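Folding a sweatshirt with two hand-held grippers, fingers keep slipping off the hem

Posted by Nga Mai in Student projects

Hi all, our robotics club is doing the laundry task for the Dalolance round and I'm the one recording the folds at home. T-shirts are fine. My big yellow-orange sweatshirt is not! I pinch the hem, lift, and half the time I only get the top layer.

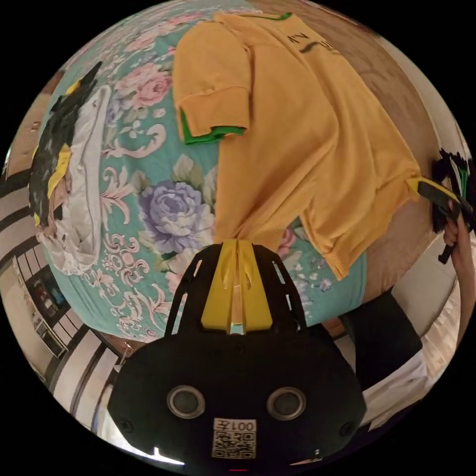
Left gripper at the bottom edge, fingers closed, sweatshirt spread out on the bed.

We need 15 clean folds and I've got 7. Do I change the fingers or my technique?

Stamatia Vrettos
Technique first, I'd say. Come in flatter, slide one finger right under both layers and only then close. I'd also move to a table, as a bed gives way when you push down and the fingers sink in with it. And pull the sleeves straight before you start recording (I forgot and had to redo 11 of mine).

Trí La
just use a thinner jumper

Khoa Chu
Does the Dalolance sheet let you swap the garment? Ours didn't, so check before you do what Trí says. I stuck a bit of rubber shelf liner on the fingertips and it helped loads with thick cuffs, though it peels off after a while. Go slower on the lift too.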